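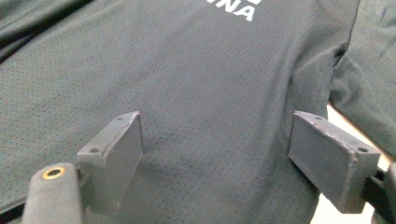 Hartono-Kommentare: Fanreaktionen auf Tanzvideos

Inhalt
1.862 Kommentare aus koreanischen Foren mit deutscher Übersetzung. Sie beziehen sich auf 33 Auftritte und Probenvideos der Gruppen Uneo und Greneck. Übersetzt hat Iqra Jafri.

Stand
8. Januar 2019. Nächste Fassung im April.

Dateien
kommentare.csv: ein Kommentar pro Zeile, UTF-8, Trennzeichen Semikolon
videos.csv: Titel, Gruppe und Länge der Videos
glossar.txt: Fanbegriffe und Abkürzungen

Spalten in kommentare.csv
id
original
deutsch
plus und minus (Stimmen zum Zeitpunkt des Abrufs)

Hinweise zur Übersetzung
Lachzeichen wie ㅋㅋㅋ bleiben im Original stehen. Beleidigungen sind übersetzt und nicht abgemildert. Benutzernamen wurden gelöscht, Künstlernamen nicht. Bei Wortspielen steht die wörtliche Bedeutung in eckigen Klammern.

Bekannte Fehler
Antworten auf gelöschte Kommentare sind teilweise ohne Zusammenhang. Beim Video zum Lied „Adier“ fehlen die Minusstimmen.

Nutzung
Frei für nicht kommerzielle Zwecke, bitte mit Nennung der Übersetzerin. Korrekturen am besten mit der id des Kommentars melden.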